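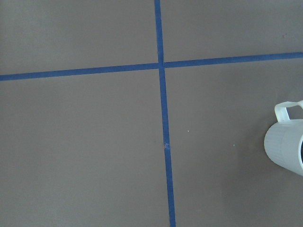
Household Tasks Group, Pover Workshop

Speaker notes: Can it pour you a drink yet?
Fenna Van Loon, December open evening
Slot is half an hour with questions. Stop at slide 9 if the earlier talk overran.

Slide 1. Title
Say who I am and which group. Mention that the slides will go up on the group page. Leave the picture up while people sit down.
The blue tape splits the table top into four parts. The white jug is in one of them. Most of this talk is about that jug and whether a machine can pick it up, tip it and put it back.

Slide 2. The short answer
Some chores, in some rooms, with someone nearby. Say this early so that people who only came for the answer have it.
Ask for a show of hands: who would let a machine load their dishwasher tonight? Then ask who would let it do the glasses.

Slide 3. Why a jug
We picked pouring because everyone does it and nobody has to be trained. You take the handle, you feel the weight, you slow down near the top. A person does all of that while talking to somebody else.
For the arm, each of those is a separate problem. The handle is a loop with a gap through it, and the gripper has to get to it from a sensible side. White plastic that lets a bit of light through is also harder for the camera than a dark mug would be. Go back to slide 1 here and point at the handle.

Slide 4. The tape
People always ask about the tape. It gives us four areas, so we can say "jug starts bottom right" and everyone in the room means the same thing. The areas are not equal and the lines are not square to each other. That doesn't matter for us. We need a rough start area, we don't need a ruler.
If anyone asks why we don't print a proper mat: we tried one, it curled at the corners.

Slide 5. What we ran
572 attempts on the Rovach arm, all with the same type of jug. An attempt means pick up, pour into a bowl, put down inside the area it came from.
229 of them went through from start to finish with no help. Read the number out and wait a moment. Some people will think it is good and some will think it is terrible.

Slide 6. Where it went wrong
Most failures were at the handle, before anything was poured. The fingers closed on one side of the loop and pushed the jug along the table.
Next came putting it down. The arm let go too early and the jug rocked.
Spills were fewer than I expected. Play the clip if the sound works, skip it if not.

Slide 7. Shop floor
De Bruijn let us spend time in their packing room. Much easier place for a machine than a kitchen. Same box, same height, same light, and a person who clears jams.
They have had a Postero unit stacking trays for 2 years and are happy with it. It does some 200 trays on a normal shift. It can't do anything else, and they never asked it to.
The staff there still do all the odd jobs: wiping down, finding a missing lid, fetching a fresh roll of labels.

Slide 8. Kitchens
Nothing stays where you left it. The jug might be behind the toaster, handle to the wall, half full. Bits on the worktop as well. Small crumbs don't bother the arm when it is lifting, but wiping is a different task and we haven't done much on it. Say so plainly if asked.

Slide 9. So, yet?
Stacking, carrying, sorting things of one kind: yes, in the right building.
Pouring from a jug at home: no. I would not leave ours alone with a full one.
Laundry: ask me after. I have views on socks but no results.

Slide 10. What next
Jugs with different handles. Starting from all four areas in equal numbers, which we did not do properly in the first run. A second person marking the attempts, as I marked them all myself.

Questions I will probably get
Cost: don't guess, say the arm was bought second-hand and the price won't help anyone.
Jobs: answer from the De Bruijn visit only.
When can I buy one: see slide 9.

Bring the spare jug and the adaptor for the projector.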